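Search this site
Enter keywords
Go

December 24, 2020
By Sena Baidoo

Lutley plant heat network to stay on reduced flow until pump seals are replaced

The heat network serving the Lutley industrial estate will run at reduced flow through the holiday period while its operator, Tesel, waits for replacement shaft seals for two circulation pumps. Supply temperature is unchanged. Tenants at the far end of the loop have been told to expect slower warm-up in the mornings.

The network carries hot water from a central boiler house to 192 metered units. Its main circulation set has five pumps, of which three are now in service. The other two were isolated after routine checks found leakage past the mechanical seals above the limit set in the maintenance contract. 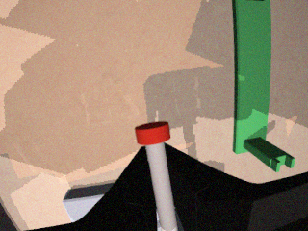
Tesel said the seals had been fitted in August during a planned overhaul. The supplier, Merkex, has accepted a return of both sets and is examining the faces for wear. Early findings point to fine grit in the return water, which can score a seal face well before the end of its rated life. The strainers upstream of the pumps have been pulled and cleaned, and a finer mesh has been ordered.

With three pumps running, the loop can meet normal winter demand but has little margin for a cold snap. Tesel has lowered the differential pressure setpoint at night and asked larger users to stagger their start times. Units with their own buffer tanks should see no change.

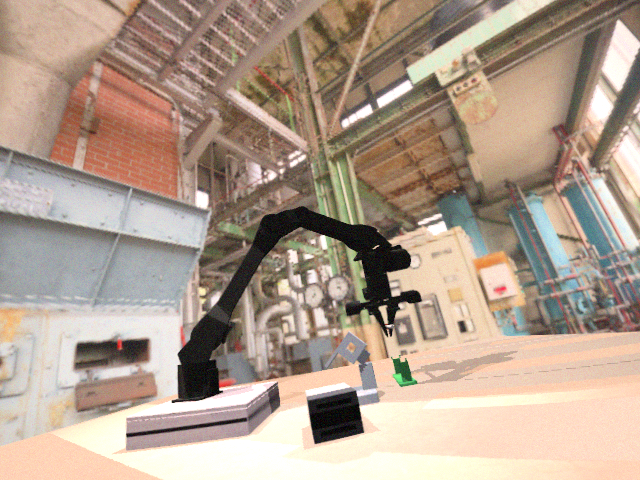 Pipework is the other item on the work list. Much of the original distribution main runs overhead through the older halls and shares its supports with process lines, so a section cannot be drained without agreement from every tenant below it. A hall filled with beams, pipes, tanks and machinery leaves few clear routes for a bypass, and the survey firm Cheon has been asked to mark up the ones that remain. Its report will cover around 400 meters of main — mostly the northern branch, where insulation is oldest.

The replacement seals will be fitted one pump at a time, with a pressure test after each. Tesel does not plan a full shutdown. Tenants will receive notice before any work that affects their own branch valve, and metered charges will continue to be based on heat delivered. Faults should be reported to the boiler house control room by phone.

Filed under: Utilities, Heat Networks, Local Industry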